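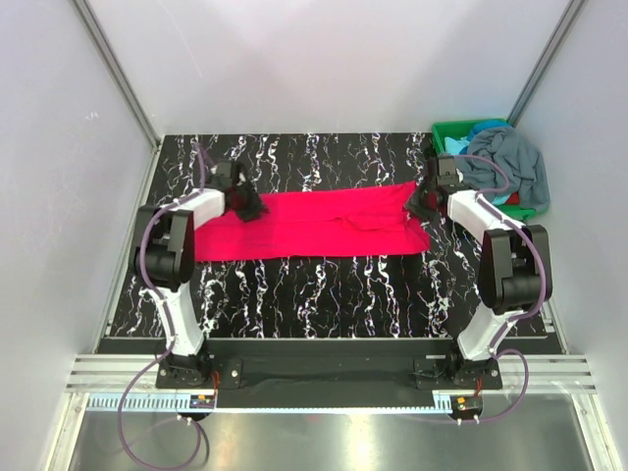

2 min read

Folding day at Lurkwood
5/13/18

I have been wanting to get to the Lurkwood open day for ages, and this year I finally made the drive out. So glad I did! The main hall had the usual coffee and sausage sizzle crowd, but I went straight through to the laundry and linen room and stayed there most of the morning.

My favourite stop was the marbled black table, all wavy white streaks, with a long band of magenta cloth stretched flat across it. What a colour! I'm a terrible folder at home (my linen cupboard is a disgrace), so I took a good look at the creases. There was a shallow diagonal one near the middle and a bit of bunching towards the right end, exactly the sort of thing I get with anything long and narrow.

A green plastic bin sat at the back corner, heaped with clothes: bright blue on top, a bit of light turquoise, and a big grey-blue garment hanging over the side. It could have been my own spare room on a Sunday night, minus the lovely table.

Next door, Ovetti had a display on sorting by fabric weight, and Privurwood ran a talk on storing tablecloths. They roll theirs around a tube and I'm going to try it. I bought 2 cotton tea towels and a wool brush from the Cui stall, and 3 bars of stain soap for Mum.

Entry was free, parking was in the bottom paddock, and the scones ran out before lunch, so get there early. The next one is in February and I've already put it on the fridge calendar.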